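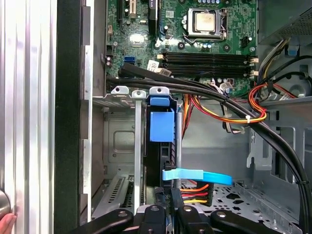

Trellard reckoned the first version of these notes was useless to anyone who hadn't already had the side panel off one of these towers, and asked whether a data card about old desktops could please say which cable goes where. Fair enough! So I've rewritten the lot.

Stosex tower notes
README, version 2
Last changed 10/26/25

What this is

My running record of the second-hand desktops that come through the Grendville bench. There are 488 entries so far, one per machine, and each one is a plain text file with whatever I could read or work out once the cover was off. I started it for myself (my memory for connectors is shocking) and then people kept asking for copies.

What's in an entry

board: colour, plus anything printed on it I can make out
socket: whether there's a processor in it and what the lid looks like. Smudged old thermal paste gets the word "grubby"
ram_slots: how many, and which have sticks in them
drive: cage position, how it releases, what's plugged in
cables: my favourite bit, see below
notes: swearing, mostly

About the cables field

I go by colour and by plug. A flat light blue lead to the drive is SATA data, and the plug with the orange, red, black and yellow wires is SATA power. If a bundle has been zip-tied I write down where the tie is before I snip it, as you'll never get the loom sitting the same way again otherwise. Blue plastic in these cases is usually something you're meant to grab or press, so drive handles and release tabs get "blue" in the entry and I leave it at that.

Things that are a bit dodgy

31 entries have no ram_slots value. I was in a hurry that week, sorry. I also spelled it "grey" and "gray" for the first while, so search for both. Saludo machines are in their own folder because the drive cages on those come out sideways and I got sick of explaining it in every file.

Please don't use this as a buying guide. I don't test power supplies, I only write down where they sit and which leads come off them.

Adding your own

Copy blank.txt, fill in what you can and leave the rest empty. Don't guess! An empty field is heaps easier to fix than a wrong one. Unplug at the wall first, and keep the screws in a jar lid or something.

Still to do

Fan headers, front panel plugs, and renaming the 6 files with spaces in them. I'll have a crack at those in November.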